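Kivotden House, kitchen meeting
Monday, September 17, 2018, upstairs lounge

Minutes by me again, Godelieve Visser, as I was the one holding a pen. Nine of us came, which is pretty good for a Monday! Apologies from the two on the top floor who work nights.

Last minutes. Read out loud, a bit too fast (sorry), and agreed. One correction: the freezer shelf by the door belongs to rooms 4 and 5, so I've changed that in the binder.

Money. The kitchen jar had $32 in it when we opened it. Dish soap and trash bags come out of that, and then we all put in again on the first of the month. I also read out the letter from Hermans about the dishwasher. They want 700 dollars to fit one under the counter, plumbing included, machine not included. Long silence, then a lot of talking at once. We voted to leave it until December and see who is still living here. Six for, two against, and one who was making tea.

The sink. We spent most of the evening on this one. People are tired of coming down in the morning and having to move somebody else's cups and spoons before they can fill a kettle. I said I'm as guilty as anyone (I am, ask my neighbor about the oatmeal pot).

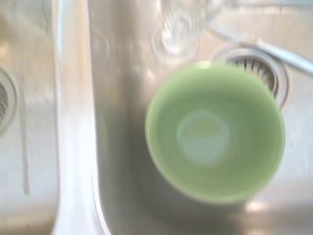
So we went back and forth on a rule. The first idea was 30 minutes from when you finish eating, but the people who eat and run for the bus didn't like that at all. What we ended up with is this: anything you use at breakfast is washed by the time you get home, and anything you use at night is washed before bed. Left basin for washing, right basin for rinsing, and please don't park things over the drain. Glasses get washed first while the water is clean, then cups, then silverware, pans last. Somebody asked about soaking. Soaking is fine for pans, overnight at the most, and a teaspoon does not need to soak!

Drying rack. The Mitico one is rusty at the feet and leaves marks on the counter. I'll look for a new one, order number 3287 in the Goment catalog if they still carry it. Otherwise a folded towel will do for now.

Any other business. The good bread knife is missing. If it's in your room, just put it back in the drawer and we'll say no more about it. The window over the stove still sticks.

Next meeting after the holidays, date to go on the fridge. Room 2 is bringing cake.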